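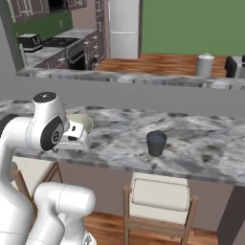

Wirnari - one day enough?

tinribs59
3 Aug 2021
Got one full day in Wirnari then the night train to Norov. Worth doing the tower or just wander the old harbour? Tower is 1388 steps if the lift's out. Knees not great.

mapless
Skip the tower. Queue was 80 mins in February, in sleet. Harbour, fish market, long lunch. Done.

Lynch_bound
Disagree with mapless. Went up at dusk, whole city lit, bridges and all. Best bit of the trip. Book the last slot, no queue to speak of.
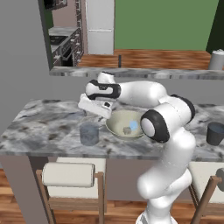 Also get the Zivard day pass, covers trams and the ferry. Buy it at the staton, not on board.

mapless
Pass is a rip off for one day. 180 for what, two tram rides? Old town's tiny. Walk it.

Lynch_bound
Ferry alone is half that. And he said bad knees!!

tinribs59
She, but yes, bad knees. Is the lift out often?

quaysider
Was out both times I went. Hill behind the harbour has nearly the same view, tram goes most of teh way. Free too.

tinribs59
Hill it is then. Will get the pass. Sorry mapless

mapless
Your money. Try the smoked eel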